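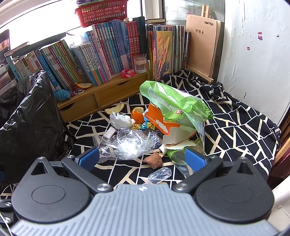 Grondlow Residents Begin Room-by-Room Waste Sorting Program

August 30, 2020

The Grondlow Housing Association has opened the second stage of its household waste program, which asks residents to clear and sort the contents of one living room at a time. The first stage, completed in June, dealt only with kitchens. The new stage extends to living rooms, bedrooms and hallways in all buildings managed by the association.

Living rooms were chosen as the starting point after a review of mixed waste collected at the Tutavholm transfer station. According to the association, a large share of the recyclable material found in general waste bags consisted of food packaging used outside the kitchen, including snack bags, cartons, candy wrappers and plastic film. Fruit peel and used tissues were commonly found in the same bags. Cardboard that has been in contact with food scraps is often rejected at the station, even when the carton itself was clean at the time it was thrown away.

"Most households already have a good routine at the kitchen sink," said Noura Harb, program coordinator. "The low table, the floor next to the sofa and the space under the bookshelf are a different matter. People clear those areas quickly, and everything goes into one black bag."

Under the program, each participating household receives a printed guide, a roll of liners and a small lidded container for food scraps. The association has set aside materials for 1000 households in the first distribution. Registration closed last week with 1571 households on the list, and those not included in the first distribution will receive their materials as soon as a further order has been delivered.

The guide recommends that all items be gathered in one place before anything is bagged. Peel and plant scraps are to be taken out first and placed in the food container. Cartons should be emptied, opened out and kept dry.
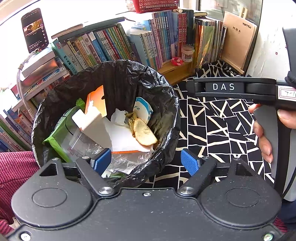
Soft plastics, including film, sleeves and snack bags, are collected separately in the Grondlow district and should not be placed in the container for paper and card. Used tissues and soiled card belong in general waste. Packaging made of several bonded layers, such as foil-lined wrappers, is also treated as general waste under the present contract with Karagiannis, the district's collection contractor.

Households that use a lined bin in the living room may continue to do so. The association asks that the bin be sorted before the liner is tied and that food not be left in it overnight. Loose liners placed directly on the floor are discouraged in buildings with shared hallways, where torn bags have led to cleaning charges in the past.

The program has a budget of 4000 dollars for printed material and containers. Liners are supplied by Curo under an existing agreement and are not charged to the program. Participation is voluntary, and the results will have no effect on the collection fees of individual households.

A sample of 200 households will be asked to keep a short weekly record of the bags they put out, noting the type of waste and the room from which it came. Records may be submitted on paper at the association office or by e-mail. Names and apartment numbers will be removed before the records are reviewed.

Printed guides are available at the office during regular opening hours. Residents who need help carrying bags or cartons to the collection point may request assistance by calling the office at least one working day in advance. Bedrooms will be the subject of the next guide, and its publication date will be posted in the entrance of each building.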